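Isimico Bench Guide, section 4: Screw-driving trials
3/15/22
4 min read
12 shares | 3 comments

Covers the fastening task only. For the pick and place runs see section 3. Do section 2 first (wrist camera mounting) or none of the below will line up.

What we're testing: whether a policy trained on wrist views alone can find the screw, seat the bit and stop at the right moment. Narnar is the policy trained from demos. Grisberg is the scripted baseline. Same bench, same steps for both.

4.1 Before you start

1. Power up arm, then controller. Wait for the steady light.
2. Clamp check. Fixture must not shift when you push it with a thumb.
3. Start both screws by hand, a turn or so, then back one out. Trials are one screw at a time.
4. Leave the clutter on the table. It's part of the method. Move it between runs, don't tidy it away.
5. Load the config and check the run number. Last batch ended at 1751, so carry on from there.

CAUTION: hair, sleeves, lanyards well clear of the chuck. E-stop within reach of whoever is sat at the bench.

4.2 Running a trial

1. Home the arm.
2. Press Record, then Start. In that order. Other way round loses the approach and the run is no use.
3. Watch the bit come down. Hands off from here.
4. Contact should be square on the screw head. If the bit walks off, hit Stop, mark as SLIP.
5. Time limit is 60 seconds. Past that mark as TIMEOUT, even if it looks close.
6. Save. Reset the fixture. Go again.

Note: the drill light washes out pale parts. Don't turn the exposure down to fix it, the training set was recorded the same way.

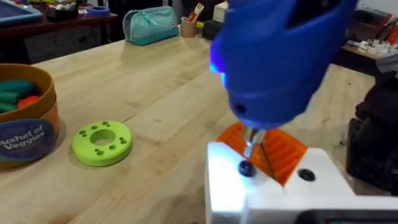 Fig. 4-1. Wrist view, bit on the left screw. Right-hand hole still empty.

4.3 Scoring

1. 40 runs per policy per layout. No skipping the bad ones.
2. Score seated / proud / slip / timeout. Check seated by hand with a driver, not from the video.
3. Copy the sheet to the Ngcobo folder same day.

Result so far: Narnar trained on 4000 demos beats Grisberg when the clutter is moved, and is level with it when nothing moves. Most of its failures are slips at first contact. Retraining with extra contact clips is planned for November, layouts to stay teh same.

CAUTION: bit gets hot after a long batch. Let it cool before changing it.

If the arm faults halfway through a run, log it as VOID and re-home. Don't resume. Fault codes in section 6.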